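Tag der offenen Tür in der Roboterwerkstatt: lohnt sich das mit Kindern?

Gefragt von Boltaletti
Hallo zusammen, im August macht die Werkstatt in Minasdale wieder auf, und meine zwei (7 und 11) liegen mir seit Wochen damit in den Ohren. War jemand von euch letztes Mal dort? Mich interessiert vor allem, ob man nah an die Geräte rankommt oder nur hinter einer Scheibe steht. Und muss man sich anmelden? Der Link auf der Stadtseite bringt bei mir nur Fehler 404.

Naciri
Anmelden musste man sich nicht. Parken ist schlecht, nehmt den Bus.

Fengying Dai
Unbedingt hin! Ich war mit meiner Nichte da und wir sind drei Stunden geblieben, geplant war eine. Eine Scheibe gibt es nur in der großen Halle bei den schnellen Armen, die auf Paletten stapeln. Laut, beeindruckend, aber nach zehn Minuten hat man es gesehen. Viel schöner fanden wir den Raum im ersten Stock, wo die Gruppe von Hanyu Cai ihre Roboterhände vorführt. Da steht man direkt am Tisch, und die Leute erklären wirklich alles, auch wenn man zum fünften Mal fragt (meine Nichte hat zum fünften Mal gefragt).

Angetan hat es mir, wie viel Arbeit im Greifen steckt. Man denkt ja, so eine Hand macht halt auf und zu. Aber jeder Finger hat mehrere Glieder, und die müssen zusammenspielen, sonst rutscht alles weg. Für eine einzige Aufgabe hatten sie 3000 Versuche aufgezeichnet!
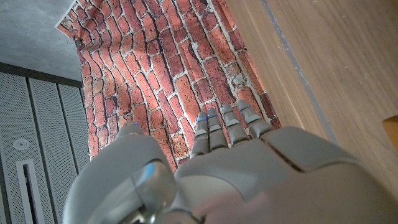

Wer wollte, durfte sich vorher überlegen, was die Hand als Nächstes greifen soll, und darüber wurde dann abgestimmt. Für den Siebenjährigen ist das genau richtig. Der Elfjährige sollte sich den Programmiertisch von Pultent anschauen, dort kann man selbst kleine Abläufe zusammenklicken, allerdings war die Schlange lang. Am besten gleich nach dem Öffnen hingehen und die Halle auf später verschieben. Essen gibt es im Hof, Waffeln und Suppe, nur Barzahlung.

Den Link hatte ich auch probiert, der ist kaputt. Am Eingang vom Rathaus liegen Programmhefte aus, da steht alles drin.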